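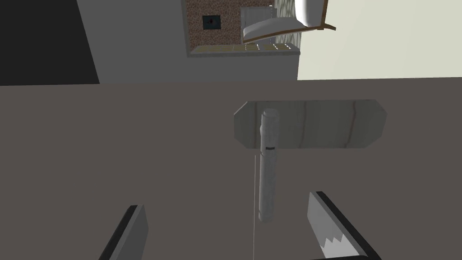
The Hammer Problem: Manouchehr Shirazi on why your garage is safe from the robots for now

Manouchehr Shirazi keeps a real hammer on his desk. It has a split in the handle and a strip of hockey tape over the split, and he picks it up whenever he wants to make a point, which during our two hours together was often enough that I moved my coffee.

"Pick that up," he told me, before I had sat down. I picked it up. "Now tell me how you did it."

I said I had grabbed it by the handle.

"Where on the handle? How hard? Which finger touched first? Did you think about how heavy the head was?" He took it back. "You have no idea. You have been doing this since you were a toddler and you can't tell me the first thing about it. This is my job. I write down the things you can't tell me."

Shirazi runs the manipulation group at Daneshvar, which occupies the upper floor of a former carpet showroom in Preststead. The sign for the carpets is still up. Every few weeks a couple walks in wanting a quote on a stair runner, and is sent to the place across the street. The company has a contract with Drernon, a maker of flat-pack shelving, to find out which jobs on a shop floor could be handed to a machine with two fingers. There is also a side project, unfunded and much more popular with the staff, on what such a machine might do in a house.

The short answer to both, as of this month, is: not a lot, but more than last October.

Much of the work happens in simulation. A gripper reaches for a hammer on a tabletop with a room behind it, and then it does so again, with the hammer somewhere else or the table another color. Daneshvar's engineers ran 2,796 attempts on hammers alone over the summer, and Shirazi can recite the number the way other men recite a golf handicap.

"People see the simulated stuff and they are disappointed," he said. "They want to see the metal arm. They come up the stairs and we show them a monitor with a gray handle on a brown table. But in there I can drop a hammer all night and I don't need a new floor."

I asked why there should be a room behind the table at all. I had noticed a white chair in one of the views, at an angle that suggested the chair had been drinking, and a ledge of tan tile.

"Because you have a room," he said. "You have a chair. Nobody's hammer lives in a blank white space. If the machine learns only on a blank background, then you bring it to a kitchen and it is like me at my cousin's wedding. Too much is going on. It looks at the curtains."

And the tilt?

"The view is from the gripper's side of things. When the wrist turns, the world turns. You don't notice this with your own head because your brain is very polite and straightens the picture for you. The machine has to learn that the chair is not falling over."

So, the hammer. Why has a company with a shelving contract spent its summer on a tool that flat-pack shelving famously asks you to put away? Shirazi laughed at this, though I gathered from the engineer at the next desk that it had come up before.

"It's a rude object," he said. "All the weight is at one end. If you take a cup by the middle, fine, it's a cup. If you take a hammer by the end of the handle with two flat fingers, the head goes down and the handle goes around, and now you are holding it like a dead fish. So take it near the head, you say. Good. Now try to hit a nail."

He demonstrated, choking up on the handle and tapping at the desk with tiny, useless motions, like a man knocking on the door of a dollhouse.

This is the part that interests him. Picking a thing up and picking it up so you can use it are separate skills, and the field has a lot more of the first. A gripper can be taught to get hold of the hammer in some fashion. Ask it to get hold of the hammer the way a carpenter would, and then to swing without the handle rotating in its grasp, and you will be in Preststead a while.

I asked him to be blunt about the shop floor. If Drernon's plant manager called this afternoon and wanted to know what he could buy, what would he hear?

"He does call. He calls a lot." Shirazi put the hammer down, for once. "I tell him, moving a box that is the same as the last box, to a place that is the same as the last place, you can have that. It's old. Taking mixed parts out of a bin, we are getting there, if the parts are not shiny and not tangled and not in a plastic bag. Plastic bags, no. Please stop asking me about the bags. Putting a dowel in a hole, yes if the hole is where the drawing says it is. It is particle board, so the hole is where it feels like being."

He has visited the plant 3 times. On the last visit he spent a morning watching a woman on the hardware line who fills the little packets of screws. She was talking to a friend the whole time and never looked down. When a screw with a bad thread came through she flicked it into a coffee can.

"I asked her how she knew it was bad. She said, 'It's bad.' I have a doctorate, and I wrote that in my notebook. 'It's bad.' I have been looking at the page ever since."

The house is harder, he says, and he would like the magazines to stop promising otherwise. (He looked at me with some kindness here.) A factory will at least move the table for you. In a house the table is where it is, there is a homework assignment on it, and the owner wants the dishes put away without hearing about it.

The household project goes by the name of Oster, after somebody's landlord. It began as a list on a whiteboard of 50 chores, ranked by how much the staff hated doing them. Folding a fitted sheet came first by a landslide. It is still first, and it is still undone. The only chore crossed off so far is carrying an empty mug from one counter to another counter, and there is a footnote in green marker beside it that says "if dry."

"Also slow," said Shirazi. "I want to be fair. You would have time to drink another one."

When I asked what somebody at home should expect in the next few years, he got up and closed the door, as if the landlord might be listening.

"You already have good robots. You have a dishwasher. It is a wonderful robot. It doesn't have fingers, so you don't call it a robot, but it took a terrible job and it does it while you watch television. What you want now is the thing that loads the dishwasher. I understand. I want it too. But look what you are asking. There's a bowl inside a bowl with a fork under it, and a lid that belongs to nothing. Your wife does it one way and you do it another way and you are both wrong." He shrugged. "I think first we will see machines that fetch. Bring me the thing from the shelf. Pick up what is on the floor and put it on the table, so a person with a bad back doesn't have to. This I would be proud of. It's not a butler."

He came to the subject sideways. He trained in bridge inspection, of all things, and spent his first working years in a harness looking at rivets. A colleague asked him to help with a climbing robot that was meant to do the looking. It fell off the bridge. He went to fetch it out of the mud and found he was more interested in why it had let go than in anything he had been paid to look at that year.

Letting go is still what he talks about best. Most of the failures in the summer's hammer runs were not misses, he told me. The fingers got to the right place and closed, and then the hammer slipped or turned as it left the table. He showed me a spreadsheet of these, with a column for the cause, and in over half of the rows the cause was entered as a question mark.

"A younger person would fill those in," he said. "He would put 'friction.' You can always put friction."

One of the fingers in the current model has a pad with a row of small teeth along it, and I asked whether teeth were the answer. He made a seesaw with his hand. Teeth are good for some handles and bad for others, and murder on fruit. Your own fingertips manage both, he pointed out, and repair themselves overnight.

Does he worry about the woman with the coffee can? It was the question I had driven there to ask, and he took longer over it than the others.

"Yes," he said. "Not this year. The bins will go, and the boxes are going. Her job I can't do, and I told the manager I can't do it, and I could see he was waiting for me to say 'yet.' So I said 'yet.' I don't know. If I do it someday, I'd like somebody to have asked her first what she wants to do in the afternoon. That is not in the contract."

I left the way I came, past the old carpet racks. By the stairs a shelf unit, one of Drernon's, was leaning hard to the left. Shirazi had put it together himself, with the hammer, and he asked that I mention the missing screw.

Interview conducted in Preststead. Published Oct 10, 2019.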